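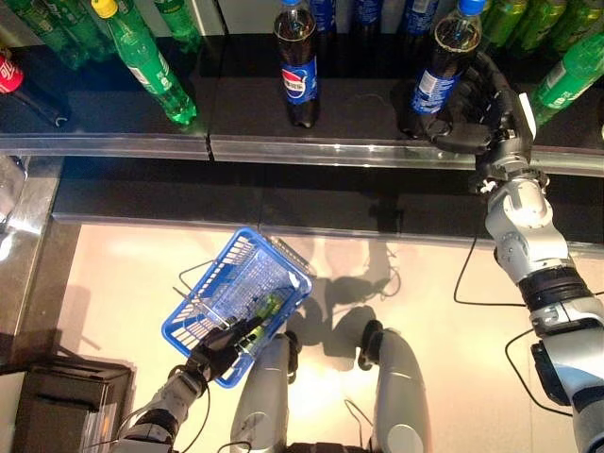 STANEN, October – The mock grocery aisle at Horko takes up one end of a long ground-floor room, past the coat hooks and a sink. I was there on a Wednesday for the autumn open day, along with 14 other visitors, mostly from packaging firms and two local colleges.

Isla Merrick runs the recording sessions and did most of the talking. Her group is collecting examples of one job: take a bottle from a drinks shelf with the right hand and put it in a shopping basket held by the left. A person steers the humanoid through the whole thing, and the head camera and joint readings are saved together. Each run from start to finish is called an episode. They had 760 usable ones on the morning of our visit.

The stock is ordinary soda, Pepsi and Coca-Cola and green bottles, and it is not lined up the way a store would do it. Some of the bottles lean. Merrick said the shelf is rearranged between episodes from a printed sheet, and tilted bottles are on the sheet on purpose. An early set had everything upright and facing front, and the model trained on it did poorly as soon as a label was turned away.

We watched from behind a strip of tape on the floor. The black fingers close on the label, a little under the cap, and the operator then waits a moment before lifting. That pause is a house rule. It makes the grip easier to find in the data later – the labeling staff asked for it.

The basket is the usual blue plastic grid kind with a thin wire handle. I had assumed the shelf side was the hard part, but Merrick spends more of her time on the basket hand. It tips as bottles go in, and the operator has to correct for it while looking at something else. Episodes where the basket swings into the shelf are kept in a separate folder, marked as failures, and used for testing.

Operators work in pairs and swap after six episodes. The one who is resting fills in the log: which bottle, which spot on the shelf, any slip or second try. I was shown a page of it. The notes are short, "regrasp" or "cap hit rail" and little else.

Someone from Gilchrist asked about glass. They haven't started on it. Cans come next, then cartons, and the shelf software from Sturnemik that prints the layout sheets will need changes first.

The tour lasted almost two hours with coffee. Visitors can sign up for the spring session at the front desk, and closed shoes are required.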